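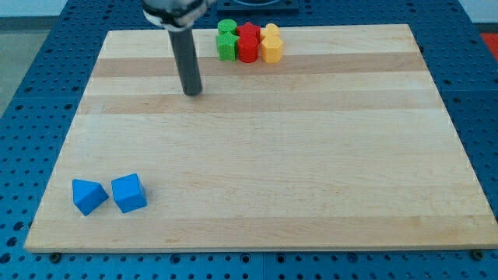
Jacinto Gallegos wanted to know, at the end of last session, why we push the pieces when we could just bolt a gripper on and pick them up. Fair question, and I gave a lousy answer because it was nearly nine and I was hungry. So let me try again before we get into the build notes.

A gripper hides your mistakes. The fingers close, the piece gets squeezed into line, and you never find out that your camera calibration was off. With a plain rod you find out right away, usually when the cube goes spinning off the wrong way! Pushing is also cheap. One rod, one collar, no wiring down the arm.

Week 4: the pushing rig

What we're working with. The arm has the long dark rod on the wrist, and the shapes come off the workshop printer (stars, cylinders, a cube, a triangular prism and so on). They push around on the wood board, which is bolted to the blue table. Please check those bolts before you start. If the board creeps, every position you saved is garbage and you won't notice for an hour — ask me how I know.

Setting the height. Jog the rod down over bare wood, slowly, until a sheet of printer paper just drags under the tip. Save that as zero, then come up 2 mm and do all your pushing from there. Speed limit for everybody is 20 mm per second until I've watched you do a clean run. After that we'll talk.

Picking a push point. Aim through the middle of the piece and it goes straight, more or less. Aim off to one side and it turns. Flat sides behave better than round ones, and the cylinders love to roll off the tip sideways, so start with the cube. Stars are strange (the rod settles in between two points and then you can steer, which is kind of great).

Breaking up a cluster is harder than making one. When pieces are touching, a push on one is a push on its neighbors too. Come in from an outside corner, go a short way, back off, look again. Short pushes!

For next time: log 200 pushes on the cube alone, with start position, direction and where it ended up. Use the Sernby template, it's already on the shop computer. If you built yours at home with the Fiton controller, remember it counts angles the other way around, so flip the sign before you send me the file.

Bring your own printed piece too, any shape, as long as it stands up by itself.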